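Slide 7. Student project, laundry task

Say who we are: Steltdale robotics club, Tuesday evenings. Task is picking up a cloth from the bed. Mention the room is small, so the cable needs watching.
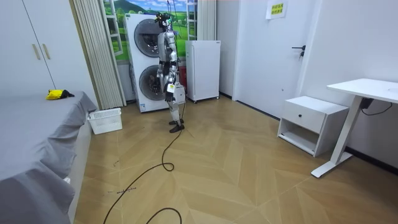
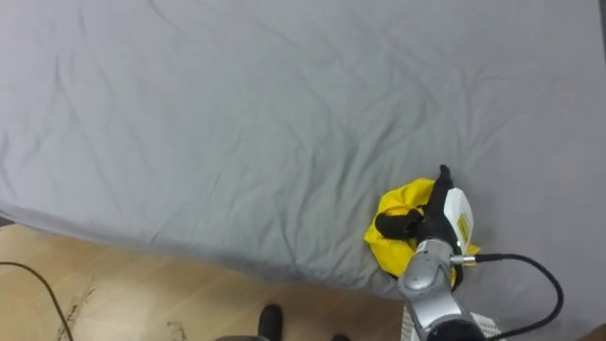
Give the figures: 25 tries, 11 good grips. Grip closes too early on thin cloth.

Bernadette Doucet asked at the run-through whether a slower close would help. Answer: we tried it 3 times, too few to say.

Next slide, budget.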